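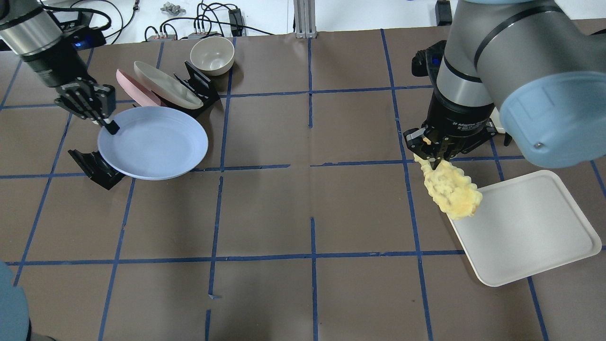 Figure 4. Two-arm trial on the taped table: a yellow food-like piece held over the white tray, a light blue plate upright in its stand.

5.2 Does the second arm help?

We are less sure of this result than our earlier report suggested. The policy was trained on 1,160 demonstrations, 300 of them recorded by Pugh in February, and the gain over the one-arm baseline comes almost entirely from the tray task. On the plate task we found no gain we would defend. Feyisa rescored 40 trials without seeing the policy labels and disagreed with the automatic scorer often enough that we no longer report its numbers alone.

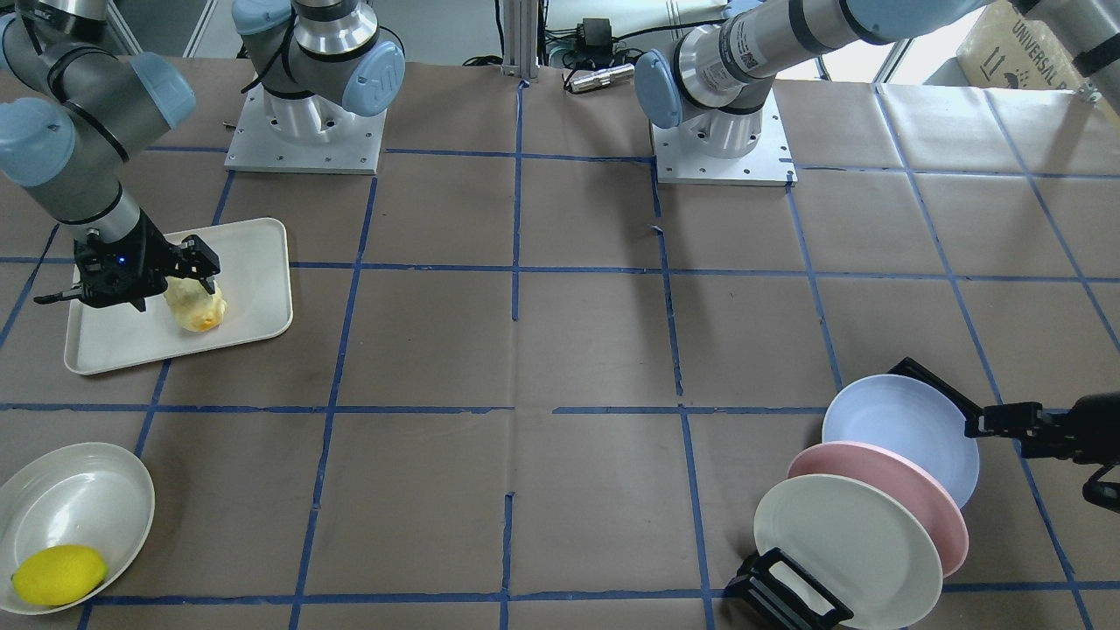

The tape grid is a further worry. Start positions were drawn by cell, so a policy could do well by learning the cells and very little about the objects. The Cluner baseline was tested on the same grid and may share the fault. We repeated the tray task with starts off the grid, but only with 2 objects, and we would not read much into the outcome.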